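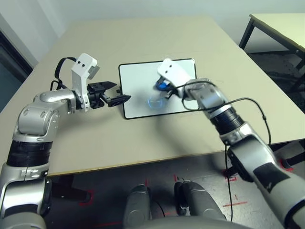 Print this page | E-mail this page | 3 comments

Introduction to Automation
Handout for Unit 3: Can a machine do the chores yet?

28 April 2021

Welcome back, everybody, and thank you for the lively talk we had after the last unit. So many of you wanted to know when you can stop wiping down your own kitchen that I have given the whole handout over to it.

Let's start with a small job, the kind you'd hand to a child on a rainy afternoon: there is a whiteboard lying on a table, and you want it wiped clean. You hold the board still with one hand and rub with the other, and you're probably thinking about dinner while you do it. A machine with two arms has to work out which arm does the holding, how hard to press (too light and the ink stays, too hard and the board slides off across the table), and when the job is done. That last part is harder than it sounds. A shiny board throws back reflections, and a bright patch can look a good deal like a mark that needs more rubbing.

Shop floors have had an easier time of it. At the Dastura plant, which some of you will visit in July, one arm moves 600 parts in a shift and hardly ever drops one. But every part arrives facing the same way, on the same belt, and people spent weeks arranging things so that it would. Your kitchen counter has had no such help — mine certainly hasn't.

The reading pack has two trial reports in it, and I'd like you to read them side by side. The Joltow report is about folding towels and is very cheerful. The Rajan report is about clearing a table after a meal, and I think it's the more useful one, mostly for its long section on cups that tipped over. Notice that Joltow counts a towel as folded even if a person straightened it first. Would you?

So, can they do it yet? My own answer is "some of it, slowly, with somebody standing by," and I'm very happy to be argued out of that.

For next time: pick one chore you do at home and write down every step, including the ones your hands do without asking you. Roughly 2 pages is plenty. Mark the steps where you felt for something instead of looking at it. Please also skim the Drarneo notes on grip strength, skipping the math if it bothers you, and bring your questions along.

Search this site: Enter keywords Go

Share (3)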